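Seal Binding (Supernatural) is the power to confine beings or forces by means of a mark

Bind others through seals

The power to bind beings, objects or forces through the use of seals. Sub-power of Binding and Supernatural Inscription. Variation of Power Suppression. Opposite to Seal Breaking.

Also Called

Seal Confinement
Sealing Mark
Ward Binding
Talismanic Imprisonment

Capabilities

The user can confine, weaken or shut away a target by placing a seal on it or on something that contains it. The seal is a mark with power of its own. Once it is set, the user does not have to keep thinking about it, and in most cases does not have to stay nearby. A seal placed on a spirit's vessel keeps the spirit inside. A seal placed on a door keeps the door shut against anything the seal names. A seal placed on a living person can cut off one or more of their powers without doing any bodily harm.

What a seal can hold depends on three things: the strength of the user, the quality of the mark, and how well the mark fits the target. A general seal made to hold "any spirit" is weaker than one made for a single spirit, and a seal that carries the target's true name is the strongest of all. Users with little raw power can still hold very strong beings if they know enough about them.

Seals can be drawn, carved, burned, stamped, woven or written on a separate slip and attached. Very skilled users can form a seal out of light, sound or pure will, but these rarely last as long as one with a physical body.
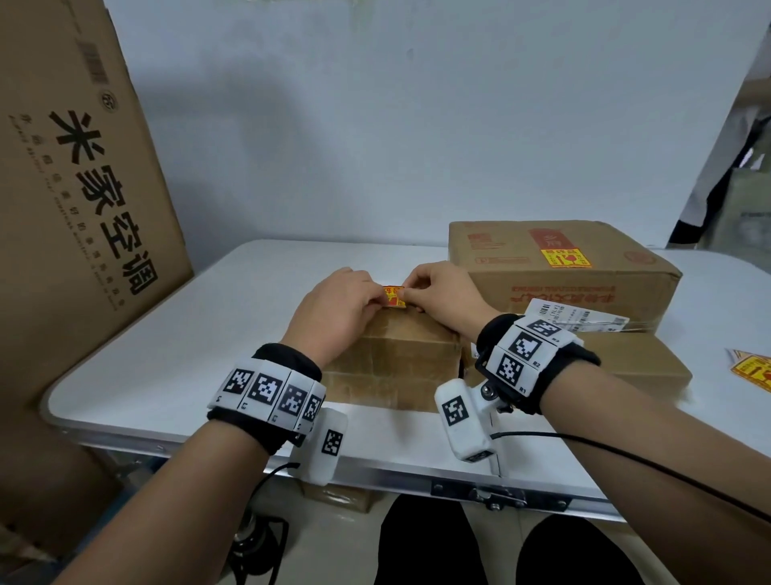 Seals fall into two main groups, direct and carried. A direct seal is cut or drawn on the target itself and cannot be taken off in one piece. A carried seal is made first on paper, cloth or metal and attached later. Setting one is a simple action in most traditions, much the same as two hands pressing a yellow sticker with a red border and red characters onto the top of a small cardboard box, except that the user also puts power into the mark as it is pressed down. Carried seals can be made ahead of time and stored, so a user may go into a fight with a full stock of them. The drawback is that the slip is weaker than the thing it is fixed to. If it burns or tears, the binding usually ends.

Direct seals take longer and often need the target to be held still. Against a being of equal strength this makes them hard to use alone, and many users work with a partner who has some form of restraint power.

Types of Seals

Holding Seal: Keeps the target in a fixed place or container. This is the most common type and the first one most users learn.

Silencing Seal: Stops speech, spells, songs or commands. The target may still think and move freely.

Draining Seal: Takes power from the target over time and either stores it or lets it go. A draining seal that stores power has to be emptied now and then or it will burst.

Sleeping Seal: Puts the target into a state in which no time seems to pass for it. Used on beings that cannot be killed.

Returning Seal: Sends the target back to its own realm whenever it tries to cross a boundary.

Shared Seal: Splits the binding among two or more holders. Every holder has to agree, or die, before it can be undone.

False Seal: Has the look of a seal and no power. Used to mislead seal breakers or to keep curious people away from an object that is not dangerous.

Layered Seals

A user may place several seals on one target. Layers do not simply add together. Each new layer has to allow for the ones under it, and two badly matched seals can cancel each other or tear open a gap between them. Six layers is usually given as the practical limit for a user working alone. Beyond that, the layers are normally set by different people, each taking care of a separate part of the work.

The order matters when layers are removed. They have to come off from the outermost inward. Removing an inner layer first puts its full load on the outer ones, and if they cannot carry it they all fail at once.

Gates are often used to mark the point at which a layer can be opened safely. A gate is a small break left in the mark on purpose, closed with a lesser seal. It lets the user open a layer briefly, for example to speak with what is inside, and close it again without having to redo the whole binding. Gates are also the first place a seal breaker will look.

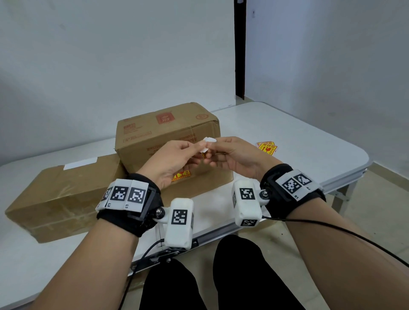
Can a seal be moved from one vessel to another?
Carried seals can, as long as the slip comes off whole and the new vessel is ready before the old one is opened. Direct seals have to be broken and made again, and the target is free during the time in between.

Can a user seal their own power?
Most can, and many do it for safety or to hide. The usual practice is to leave the key with someone else, as a self-made seal will give way if its maker stops wanting it to hold.

Seals and Time

All seals wear down. A drawn seal on paper may last a season in the open or many years in a dry, closed room. Carved seals in stone can pass 1000 years, and seals of that age often outlive every record of what they were made to hold. This is a common cause of accidental release. The mark is taken for decoration and is cleaned off, painted over or moved to another building.

Renewal is the normal answer to wear. The old mark is traced again by someone who knows the original pattern, at a set time if the tradition calls for one. Midnight and first light are the usual choices. A renewal made with mistakes in it is worse than none, as the new lines pull against the old ones.

Some seals feed on the being they hold and do not wear down while it lives. These are hard to make and are treated as forbidden in a good number of settings, partly because the prisoner slowly comes to be part of the seal. After long enough there is no telling where one ends and the other begins, and breaking the mark kills whatever is inside.

Applications

Confining spirits, demons, monsters or gods
Locking doors, chests, graves and portals
Cutting off another person's powers
Storing energy or objects for later use
Hiding a place or object from magical senses
Protecting a house, road or border
Delaying a curse or sickness until a cure is found

Techniques

Blood Sealing: The mark is made with the user's blood and answers only to that bloodline.

Name Sealing: The target's true name is worked into the mark.

Remote Sealing: The seal is set on something linked to the target, such as hair, clothing or a portrait.

Trap Sealing: The seal is left inactive and takes effect when the target touches or crosses it.

Associations

Binding
Curse Manipulation
Exorcism
Glyph Manipulation
Power Suppression
Seal Breaking
Talisman Creation
True Name Knowledge

Limitations

The user may need to touch the target or get very close to it.
Damage to the physical mark can weaken or end the seal.
Seals made with wrong information about the target may not work at all.
Strong beings may push against the seal from inside and wear it down faster.
May be useless against targets with no fixed form.
Some seals have a price, such as years of life, a memory or the use of a limb.
The user may be bound as well if the seal is turned back on them.
Users of Seal Breaking can undo the mark if they can read it.
A seal does not tell friend from enemy unless it is written to do so.

Known Users

Wardens of Kesent (Pollenum)
The Ritchie Sealers (Pollenum)
Salt Monks (Trirura)
The Lamp Keeper (Trirura)

Known Objects

The Thirteen Locks (Pollenum)
Drowned Bell (Trirura)
Gray Slips (Trirura)

Notes on Selected Users

The Wardens of Kesent use only direct seals, cut into the walls and floors of their prison city. No warden knows the whole pattern. Each is taught one section and is not allowed to enter the others, so that a captured warden cannot give away enough to open a cell. The 13 locks at the center of the city are renewed once in each warden's lifetime, and the two oldest have not been opened in the course of the story.

The Ritchie Sealers are a family line with blood sealing. Their marks hold as long as one member of the family is alive, and their enemies have tried to end the line for that reason. The younger branch of the family uses carried seals and sells them, which the older branch regards as theft. Slips made by the younger branch are weaker but can be used by people with no power at all.

The Salt Monks of Trirura pour their seals on the ground and never write them down. A salt seal lasts only until the next rain or high wind - the monks hold that no being should be bound longer than that without being asked again whether it will leave in peace. The Gray Slips, which are credited to a monk who left the order, break this rule and are hunted down by the other monks when they turn up.

The Lamp Keeper holds a single seal made of light. It covers the mouth of the harbor and stays in force for as long as the lamp is lit. Nearly all of the keeper's strength goes into it, leaving little for defense.

See Also

Sealed Evil
Warding
Soul Vessel
Prison Realm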